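Cuaderno del taller – 6 de marzo de 2026
Mesa del futbolito: el campo, la portería y la pelota
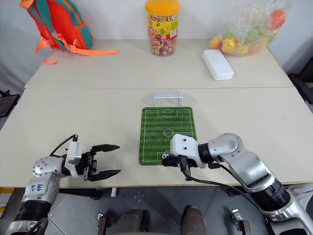 Empiezo por lo que más me ha costado, que es el césped. Sumaiya Nanayakkara quería un campo que se pudiera enrollar y meter en una mochila de niño, y yo venga a decirle que enrollar sí, pero que luego las puntas se levantan y la pelota se va donde le da la gana. Al final la prueba de hoy va con el campo rayado, verde claro y verde oscuro, esquinas redondeadas y todas sus líneas blancas. ¡Me encantan las esquinas redondeadas! Las puntas en ángulo recto de la versión de noviembre se doblaban siempre, y una vez doblada una esquina ya no hay quien la arregle (lo intenté con la plancha, con libros encima, con las dos cosas a la vez, y nada).

Lo de la portería sigue pendiente. Va suelta, detrás de la línea de fondo, y es muy ligera, con los postes finitos. Queda bonita, parece una portería de verdad vista desde la grada, pero en cuanto le das un golpe con el dedo se va para atrás. Mylene Cabrera propone pegarla al campo. Yo no quiero pegarla, porque entonces adiós a enrollar nada. He pensado en dos pestañitas por debajo, o en un poquito de peso en la base. Le he escrito a la gente de Julstead por si tienen varilla blanca del mismo grosor pero más pesada, a ver qué contestan.

La pelota, bien. Blanca y negra, diminuta, la clásica de toda la vida. Sumaiya preguntó si no sería mejor una un poco más grande y estuvimos un buen rato con eso. Con una grande se tira mejor a puerta, pero el campo se queda ridículo, parece que estás jugando al fútbol con un globo. Me quedo con la pequeña. Eso sí, hay que mandar repuestos en cada juego, que yo llevo perdidas ya 7 en este taller y no sé dónde se meten. Debajo del radiador hay dos seguro, las oigo cuando barro.

Cosas de la mesa, que luego se me olvidan: la junta entre los dos tableros. Si el campo cae encima de la unión, la pelota hace un botecito justo ahí y te estropea el tiro. Lo comprobé esta mañana con el campo más hacia la pared y es clarísimo, todas las que pasaban por el medio se desviaban. O ponemos algo fino debajo o lo dejamos siempre en el mismo tablero. Mylene dice que los niños van a jugar en mesas mucho peores que la nuestra, y tiene razón, pero primero quiero saber cómo va en liso y después ya le buscamos las cosquillas.

La mochila de colores es la que quiero usar para la prueba de guardar y sacar. Rojo, naranja y azul verdoso, se ve desde la puerta, que ya es una ventaja con lo que desaparece todo aquí. Las correas naranjas son largas y se enganchan con cualquier cosa, ojo al pasar por delante de la mesa. Lo que hay que mirar:

– si el campo enrollado entra a lo largo o hay que meterlo en diagonal
– cuánto tarda en quedarse plano al sacarlo (el de noviembre, media hora larga y con mal humor)
– si la portería aguanta suelta dentro o necesita una bolsita

Para lo último tengo unas bolsas de tela de Clesen, muestras, de las de cordón. Las probé con lápices y muy bien. La portería no sé, me da miedo que los postes se doblen con un libro de texto al lado, así que igual acabamos en una cajita de cartón fino y ya está.

Apunte de números para Sumaiya, que me los pidió ayer y no los tenía a mano: la primera tirada serían 75 juegos, y Tendunwood no nos baja el precio del estampado hasta los 2000, cosa que ahora mismo ni soñamos. Así que precio normal y a callar. Lo que sí podemos es pedirles que el verde oscuro tire un pelín más a oscuro, porque con poca luz las franjas casi no se distinguen y es lo más alegre que tiene el campo.

Otra cosa: el círculo central. Mylene lo ve pequeño. Yo lo veo bien. Queda apuntado el desacuerdo.

Mañana sigo con 30 tiros desde el área, anotando los que se van fuera, y después la mochila. Si alguien mueve el campo, por favor, que no lo deje encima de la junta. Y si aparece una pelota en algún bolsillo, es mía.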